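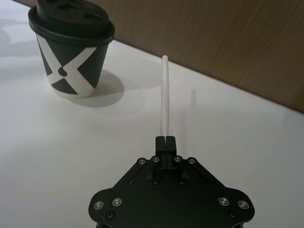

About Vavance

Vavance supplies takeaway drinks packaging to cafés, canteens and event caterers. The range covers paper cups, lids, straws and the cartons they travel in. The company was registered on January 10, 2020 and trades from a single site on Zasamlow, where stock, sampling and the order desk share one floor.

What we supply

Cups are tapered paper, wider at the rim than at the base, so that they nest for storage. Lids are plastic, in black or white, and are listed by rim diameter. A cup and lid are sold under one code only after the pair has been checked together on the bench. Straws are stocked in white and are packed separately from lids.

Printed cups are made to order. The minimum run is 2,000 per design. Artwork is wrapped to the taper before proofing, as a straight line drawn flat will bow once the blank is formed. Large shapes that cross the side of the cup, such as a broad X, are proofed at full size.
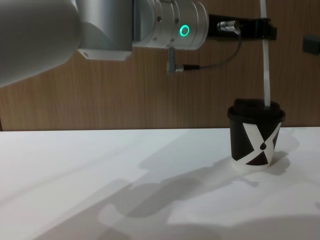
Printed cup with black lid.

Sampling

Each new cup and lid pairing is tested in a batch of 70. We record lid seating, rim deformation and straw entry. Results are kept with the product code and sent to the customer on request. Sample packs contain 21 pieces and are charged at cost.

Plain stock is held for dispatch in cartons of 300. Part cartons are not sold. Printed orders are dispatched complete unless a split delivery was agreed in writing.

People

Corina Bălan: specifications and supplier contracts
Hussam Semaan: sampling and test records
Xuân Trịnh: artwork and proofs
Selamawit Tekleab: order desk and dispatch

The Barkuvora catalogue is our plain stock list. It is revised each April, and codes withdrawn at revision remain available until existing cartons are sold. Current codes and carton dimensions are given on the product pages.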